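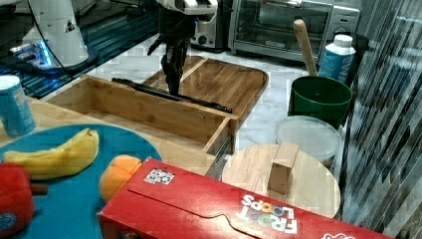 Teaching a robot to be useful in a kitchen takes an awful lot of showing, and I don't think I'd appreciated quite how much until I spent a day at Brarkero's open lab in Marnthorpe. I'd gone along half expecting a lecture theatre and a nice video. What we got was a kitchen bench, a robot arm and a patient group of people who spend their working week collecting examples for a learning system, one small chore at a time. It's all ordinary stuff you'd recognise from home, down to the Froot Loops box on its side and the toaster oven at the back, with a toy banana thrown in (I was rather fond of the banana).

2020-07-29
By Soledad Escobar

Each example is a short recording of somebody guiding the arm through a task – opening the drawer, say, or moving a bag of chips – along with what the cameras saw and how the joints moved. The system learns from the whole pile of them. Rocío Arancibia, our guide for the morning, told us they'd passed 2,000 recordings for the drawer tasks alone, and she said it with the weary pride of someone who'd done a good share of them herself. There were 12 of us in the group, and I think every one of us went a bit quiet at that. 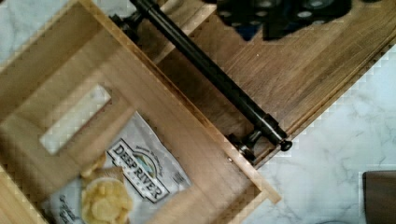

Gervasio Yáñez thought the bad attempts were worth as much as the good ones, so long as they were labelled properly, and he was quite firm that nobody should be tidying them out of the set before training. Rocío didn't entirely agree! They went back and forth on it for a good while, very politely, and I came away thinking the labelling must be the harder half of the job. A fumbled grasp that gets there in the end, for instance – is that a success or isn't it? They have a written guide for this and it's longer than I would have guessed.

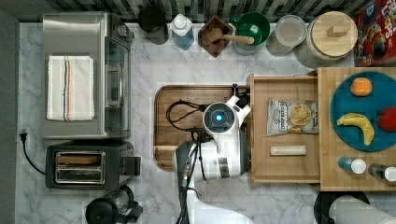 2 min read

After morning tea (lovely lemon slice, thank you to whoever baked it) we talked about variety. If the plate of fruit always sits in the same spot, the system may learn the spot and take very little notice of the fruit, so the crew shift things between recordings and write down what they've shifted. I asked whether the towel folded on the toaster oven counted as one of the things, and was told that everything on the bench counts.
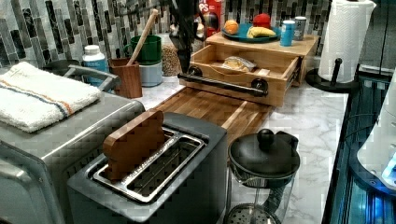
Marnthorpe, April

The afternoon was the hands-on part. We each had 10 minutes at the controls, and I'd love to report that I was a natural. My task was meant to be lifting a wooden slice of bread, like the one standing in the toaster, and I spent most of my turn hovering well to the left of it. Ximena Henríquez was beside me the whole time and very kind about it. She said new people nearly always move too quickly near the object and too slowly everywhere else, and once I'd slowed down I did get hold of the thing. My attempt went in with a label like all the others.

Parking is tight, by the way, so take the bus if you can, and wear comfortable shoes, as there's a lot of standing. Bookings for the next open day go through the Brarkero front desk, and Rocío asked me to mention that school groups are welcome if they ring ahead.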